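# Hollis shopping basket, light gray

I bought this after my third paper bag split on the stairs (goodbye, eggs), and I've had it since March, so I figure I can say something useful by now. 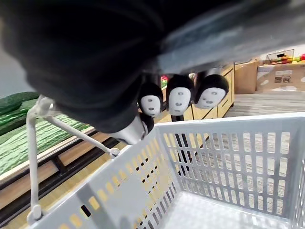
Mine came from Zinport, where it was 14 dollars, and I almost went for the Urnent one instead because it folds flat. Glad I didn't! A friend's folding basket sags if you put a jug of milk in it, and the Hollis is just a plain plastic basket with slots all the way around and two thin white handles. They swing on little pivots at the rim, and I was sure those would be the first thing to go. Nope. I've hauled potatoes, cat litter and a ridiculous number of canned tomatoes, and they still move fine.

The handles are my main gripe, though. They're skinny, and with a heavy load they dig into your fingers by the time you get to the second floor. I wrapped mine in an old bike grip for a while and then got lazy and took it off.

Other gripe: the slots. Great for rinsing (I stick the whole thing in the tub and run the shower over it), terrible for anything small. Pens slide right out, and so do loose Brussels sprouts, ask me how I know. A dish towel in the bottom fixes it.

Between shopping trips it mostly lives on the floor and collects toys, mail, whatever I'm sick of stepping over. The gray is pale enough that it doesn't shout at you from across the room, but it does show scuffs. Dish soap gets most of them off.

Zinport had 900 reviews on it last I looked and a lot of them complain about the smell. Mine had a plasticky whiff for 2 days and then nothing. I'd buy another one, and I probably will on Wednesday if they still have the gray.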